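Recording at home for Pulonora: frequently asked questions

Last updated in June. If your question isn't covered, write to the help desk and put your recorder number in the subject line.

What am I being asked to do?

You use the hand-held gripper to do small household jobs in your own home while it records. Each job done once, from start to finish, is one example. The examples go into the Pulonora set, which Janevski uses to train a model that picks up and moves soft items such as socks, flannels and tea towels.

How many examples do I need to record?

Each recorder agrees to 412 examples over the course of the project. You can do them in any order from your task list. The whole set stood at 3752 accepted examples when this page was last changed.

How long should one example last?

Under 30 seconds for nearly all the tasks on the laundry list. If a task is taking longer, you are probably moving too slowly or trying to do two things in one go. Stop, put the item back and start again.

Can I use my own clothes and bedding?

Yes, and we would like you to. The first batch was recorded in the Drullum office on a plain grey table, and the model trained on it did badly as soon as it met a patterned cloth. Checks, stripes and flowers are all welcome. So are shiny furniture, low light in the evening and a bed that hasn't been made properly.

Please leave out anything with a name, address or school badge on it.

Do I need to tidy the room first?

No. Move anything you would not want a stranger to see, such as post, family photographs or medicine, and leave the rest as it is.

How should I pick up a sock?

Lay it down flat or drop it, whichever your task card says. Come in from above with the fingers open, one each side of the sock, and pause for a moment before closing. Close on the middle of the leg unless the card asks for the cuff or the toe. Lift straight up until the whole sock is clear of the sheet, then move. 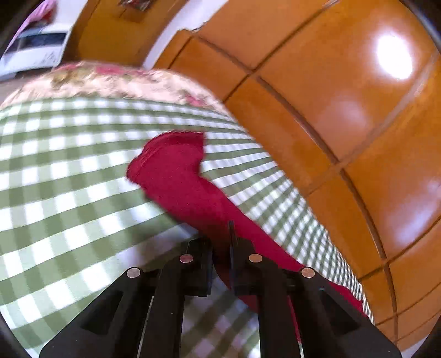 Keep your wrist at the same angle through the lift. People tend to roll it as the weight comes off the bed, and the item then swings about for the rest of the example. A small swing is fine. If it hits the furniture, record it again.

What if I drop the item?

Carry on if you can pick it up again straight away. Mark the example as "recovered" in the app. We keep these, and they are useful to us. If it falls on the floor or out of reach, end the example and mark it "failed". Failed examples are kept separately and do not count towards your total, though a few in each session is normal.

Please don't drop things on purpose. Rasha Matar, who checks the laundry tasks, can usually tell, and she will send them back.

Can I use my other hand?

Only between examples. Once recording has started, everything should be done with the gripper. If you have to steady the sheet with your free hand, delete that example.

Does it matter where things start?

Yes, a good deal. Change the starting place and angle of the item every time. Ten examples of a sock in the same spot teach the model very little more than one. After every 24 examples the app will ask you to change something bigger: the item, the surface or the room.

Can someone else in my house do some of the recording?

Only if they have signed up as a recorder themselves. Children under 16 can't take part.

When do I upload?

At the end of each session, over your home wi-fi. Uploads are checked in the order they arrive, and the results appear in your account every Tuesday. Don't clear the recordings from the phone until they show as accepted or returned.

Why was my example returned?

The reason is given next to it. The usual ones are:

Started too late, so the approach is missing
Fingers already closed at the start
Item in the same place as in the previous example
Person or private document visible
Wrong task card chosen

You can record a replacement for any returned example. Choosing the wrong card can be put right in the app without recording again.

How do I send the gripper back?

Use the box it came in. Prolport will collect it from your door once you book a slot, between 8 am and 6 pm. Take the phone out of its case first and pack the two separately.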